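Squares of Blue: How Jindum Keeps Its Tables in Order

The sorting hall at Jindum opens at seven on a Wednesday, and the tables are marked out before anything is set down on them. The method is a modest one. Strips of blue painter's tape are laid across the surface in both directions, and each square is then given over to one kind of household article until the session closes.

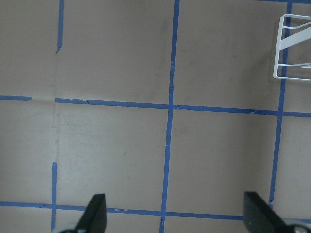
Kojo Ametepe would prefer paint, and has written to the Ayaaba newsletter on the point. A painted line does not fray, he argues, and a member arriving in February should find the same squares that were there in the autumn. The house rules take the opposite view. Tape may be lifted when the work changes, and the work at Jindum changes often – crockery one week, hand tools the next.

The lines are laid by eye. They lean a little, and in places a strip stops short and leaves bare surface before the next begins. Efua Alhassan, who has charge of the tables, regards a slight slant as harmless provided that members can agree which square is which. Torn edges are left until the quarterly renewal, when all 23 tables are stripped and marked afresh.

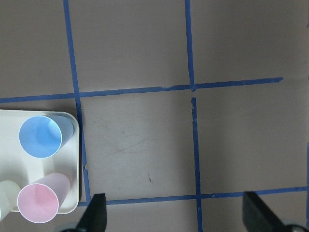
Laying a Grid

Members are asked to begin with the long strip down the middle and to work outwards from it. The tape should be pressed down with the flat of the hand, and crossings pressed twice. Joins are permitted. Where a length runs out, the new piece may overlap the old, although the overlap is the first place at which an edge will catch.

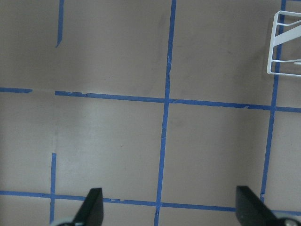 Blue tape on a table surface, with a white wire rack at the corner.

Wear is heaviest where articles are drawn across a line instead of lifted over it. The rules therefore call for lifting, and Tetteh Sarpong has asked that this be mentioned again to evening members. Small nicks may be ignored. A strip that has come away along its length should be replaced whole. 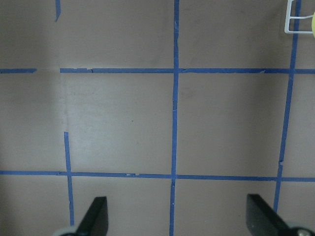 Page last changed: February, by N. Darko

The hall at Hedaston adopted the same system last year, with 15 tables, and has kept to a single colour of tape for all of them. Requests for a second colour, to separate fragile articles, will be considered at the spring meeting. Members wishing to lay their own grids may collect tape from the desk between seven and nine in the morning, and are reminded to return the part-used rolls.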